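Bench notebook – cables, January

Finally got into the patch cable tub this morning, the one that came over from Fodedum when we packed up the Eklund job. It has been sitting under the bench annoying me and I wanted the shelf space! Job number is 769 if anyone needs to charge time to it.

Started by pulling out anything with a snapped latch. Two so far, both grey, both the old style with no guard over the tab. I've cut the ends off and put the cable aside for re-crimping, there's plenty of length left in them. The boots with a proper guard seem to hold up a lot better when they get dragged back through a full rack, so that's my vote for the next order (Stallurska does them in more colours than we'll ever need).

Colours for the Imis rack, so I stop asking: yellow for the uplinks, blue for everything on the desks, grey for spares. The label goes on the jacket a bit below the boot – please don't stick it over the ridges, it peels off in a week and leaves gunk in the grooves. 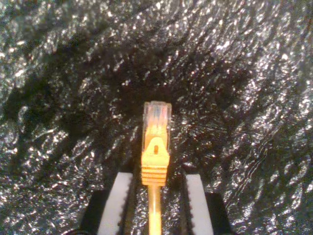
Yellow patch lead, clear plug end up. Wire colours just show through the plastic.

I'd like a look at every plug like this before it goes on the tester, mostly for the order of the wires and whether they reach the front. My eyes aren't what they were, so the magnifier lamp is staying on my side of the bench for now.

Still to do: 4 long ones to coil and tie, and the tester needs a new battery. Out of clear plugs after the next 2, will add them to the list.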